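Search this site
Go

Workshop notebook – June 20, 2007

Second long day on the butter lamps for the Lirkatach shrine room. Huiling Song came by before lunch with the revised list from the temple and it has grown again. They want 300 lamp cups ready for the October lamp offering, plus 40 of the bigger ones for the altar steps. I said yes before I had looked at the brass, so I'd better write down where we really are.

Brass first. The new sheet from Gruko spins fine but it's a touch harder than the last lot, and I split two rims this morning before I slowed down and annealed twice. Twice is the rule from now on, please, even if the first one looks good. The feet are soldered separately and I'm happy with those. Suqin Shao tried the low-temperature solder on three cups and I don't like it – one foot came away when I leaned on it, and these things sit on a step with hot ghee in them.

Then the wicks. We burned four kinds side by side all afternoon. The plain rolled cotton is still the one I'd pick. It drowned once when the ghee melted too fast, but I relit it and it behaved. The waxed wick from Bririx stands up beautifully and smells wrong, sort of like a birthday cake, and Huiling made a face the minute she walked in. The monks chant in there for two hours at a stretch so I'm not going to argue with her nose!

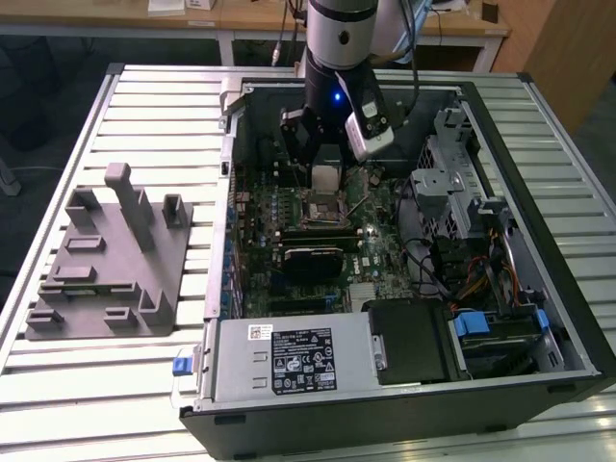

I also asked her about the lotus pattern on the rim. Her teacher wants eight petals, all the same width, and the old cups we're copying have petals all over the place (lovely, but all over the place). I cut a new stamp last night and the eighth petal came out skinny. Recut it tonight, mark the divisions with the dividers first and stop trusting my eye.

Money, quickly. Huiling's donation box for the lamps stands at 639 and she's hoping for another 500 from the families who sponsor a lamp in a parent's name. I told her we'd hold the price either way. The names go on paper slips under the cups, no engraving, thank goodness. Suqin offered to write them out by hand in Chinese and English, and her brushwork is so much nicer than my labels that I said yes on the spot.

Oh, and the Solberg polishing compound. It leaves a gray film inside the bowl and I had to wash one cup three times to get it off. Outside only! Ghee sits in the inside and gets offered, so inside gets hand rubbed with chalk and vinegar like we did for the water bowls.

To do: recut stamp, order more cotton, ask Huiling if the altar step lamps need lids, find the box of old feet.

Contact us | Copyright 2007 | Back to top

Sign up for our newsletter. Enter your e-mail address and click Subscribe.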